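Garkside Break Room Fridge: Frequently Asked Questions

Which drinks go in the drawer and which go on the shelves?
Cans go in the white pull-out drawer at the bottom of the tall section. Bottles and cartons go on the shelves behind the glass. Please don't put glass bottles in the drawer.

Should cans stand up or lie down?
Lay them on their sides. Start at the back and work forward. The drawer is easier to close when nothing is standing near the front edge.

How many cans should I leave in the drawer?
Try to keep it at 12 or fewer. If a delivery is bigger than that, leave the rest in the supply closet until there is room. Cans piled too high catch on the way in, and the drawer stops short - take the top one out and try again.

Can I open the drawer by the rim?
Yes. Pull on the black front edge, slowly, until it stops. Push it back the same way. 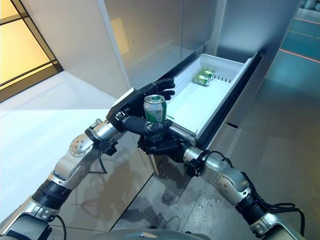

Do the drinks have to be the same kind?
No, but keep each kind together. It saves people from digging. If you are adding a new drink, put it to one side of what is already in there.

How long does a can take to get cold?
Allow some 3 hours from room temperature. Cans added after lunch should be ready by the end of the afternoon. Please don't turn the temperature down to speed this up. It affects the food on the shelves too.

A can leaked. What do I do?
Take everything out, wipe the plastic with warm water and a little dish soap, and dry it before you put the cans back. Rinse any sticky cans first. Don't use scouring pads or bleach on the drawer.

When is the fridge cleaned?
Every Saturday morning. Food without a name on it is thrown out. Unopened cans are left alone.

What about the fridges at Pullow and Bravo?
Pullow follows the same rules. Bravo has only a small fridge with no drawer, so cans go on the door shelf there.

Where do empties go?
In the can bin next to the sink - never back in the drawer.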